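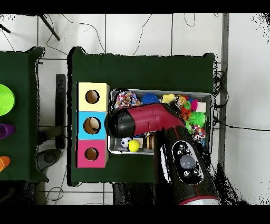 2024-11-19, by Trinidad Aravena

This site uses cookies. By staying on it you accept them.

I have now spent two full weeks with the Triveo gripper, and today I wanted to decide if we keep it or go back to the Nusa one. Ruba asked me to write more carefully than last time, so I try. The balls with spikes are my main worry, because the old fingers always pushed them away. I left the blue one near the upper side of the tray, and the small football next to the yellow ball, to have one rough thing and one smooth thing.

Before lunch I changed the closing force to 689 in the controller, and later to 752. I do not know yet which is better. With the higher value the motor makes a sound I don't like.
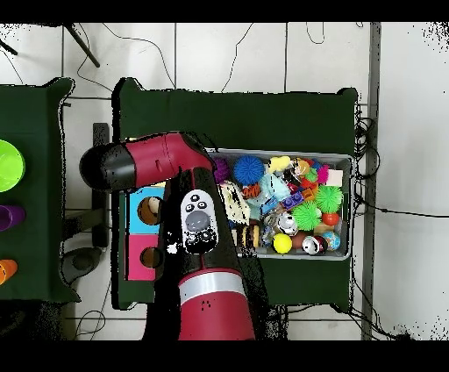 The tray at its fullest, toy hamburger included.

Malathi thinks the head camera is the weak part and the gripper is fine. We talked long on this. She wants to try the Bistley camera in January.

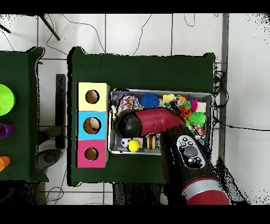 My own opinion is that the elbow is a bigger problem than the camera. When the arm comes into the tray from the lower right, the red part bends over the middle and hides many toys from the head view. I must ask Tadeo if we can start from another pose.

Cloth is still the thing I trust least. It folds between the fingers and the controller believes that the hand is closed on nothing.
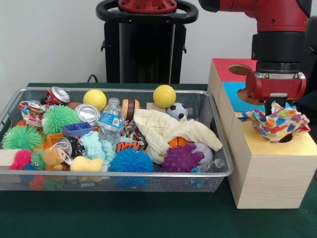 So I wrote down the finger width at each try, and tomorrow I will compare it with the Nusa numbers. I am tired and my notes have 3 different colors of ink.

Contact | © Trinidad Aravena | Back to top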